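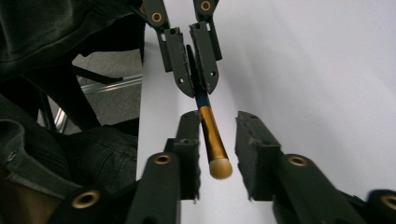 A make-up brush with a blue-green handle, gold ferrule and cream bristles.

The brush trade in Homby used to fill both sides of Canal Street. There were four factories between the railway bridge and the swimming baths, and at the busiest point 900 people worked in them. They made paintbrushes, shaving brushes, hearth brushes, bottle brushes and the long soft ones used for dusting picture rails. One factory is still open. It belongs to Tesfamariam, and these days most of what goes out of its gates is for putting on make-up.

The change was slow. Shaving brushes went first, when foam in a can got cheap. Household brushes were lost to imports, and decorators' brushes followed them. Tesfamariam had a small line of powder brushes that it sold to theatres and kept going mainly out of habit. When orders for everything else fell, those orders stayed the same, and after a while they were the largest on the books.

Robel Ambaye runs the filling room. He started there at seventeen, sweeping the floor, and learned the work from two women who had both been at the same bench since leaving school. He is now the person who decides whether a brush head is good enough to be sold.

"People look at the handle," he says. "I don't blame them. The handle is what's facing you in the shop. But you can put a lovely handle on a bad head and it's a bad brush."

A brush has three main parts. The handle is wood or plastic. The ferrule is the metal sleeve in the middle, and it holds everything together. The head is a bundle of hair or synthetic fibre, weighed out, tapped into shape in a small cup, tied or glued at the root and pushed through the ferrule from the wide end. For a rounded powder brush the cup has a hollow bottom, and the fibres settle into it tip first. Done properly, the head comes out already domed and nothing needs to be trimmed. If the tips are cut with scissors to get the shape, the ends are blunt and the brush feels scratchy on the face.

The factory stopped using goat hair six years ago. Some of the older staff were against it, Ambaye among them. Synthetic fibre used to be slippery, and powder fell straight off it. The newer kind is tapered at the tip and slightly crimped along its length, so it holds more. He tested it on his own forearm for most of a winter before he signed it off.

"I was wrong about that one," he says. "It washes better as well."

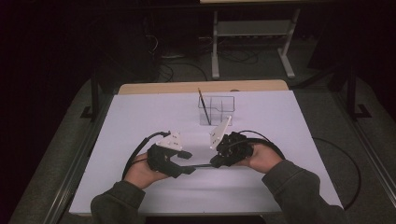
Washing is what most of the complaints are about. The firm gets letters and emails from customers whose brushes have come apart, and in nearly every case the cause is the same. Water has been left to run down inside the ferrule, where it softens the glue and swells the wood. A brush stood upright to dry in a pot will do this to itself over a few months. It should be laid flat, with the head just over the side of the table, and left overnight. The factory prints this on a slip of paper in each box. Ambaye thinks the slip goes straight in the bin.

He is less strict about how often. Once a week is plenty for anyone using powder every day, he says, and a bit of plain soap does as well as the bottled cleaners.

The bigger worry is money. A large brush from Tesfamariam costs several times what a similar one does in a supermarket, and the difference is hard to see on a screen. The shop chain Plonico, which took a third of the factory's output, cut its order last December and has not said whether it will put it back. Praltska, a wholesaler that supplies drama schools and film crews, has taken up part of the slack. Its last order was for 4000 brushes in five sizes, all with plain black handles.

The firm has also begun a repair service. Customers post in a brush with a loose head and get it back in a fortnight with new glue and the ferrule crimped again. It took in roughly 2000 brushes in its first year. Some were older than the people mending them, and a few had been made in the other Canal Street factories, which Ambaye could tell from the number of rings pressed into the metal.

Two apprentices joined the filling room this summer, the first the firm has taken on for nine years. One came from a bakery. Ambaye says it takes about a year before someone can fill a head without checking it on the scale, and that he still checks his own.

The factory shop is open on weekday mornings and sells seconds from a tray by the till.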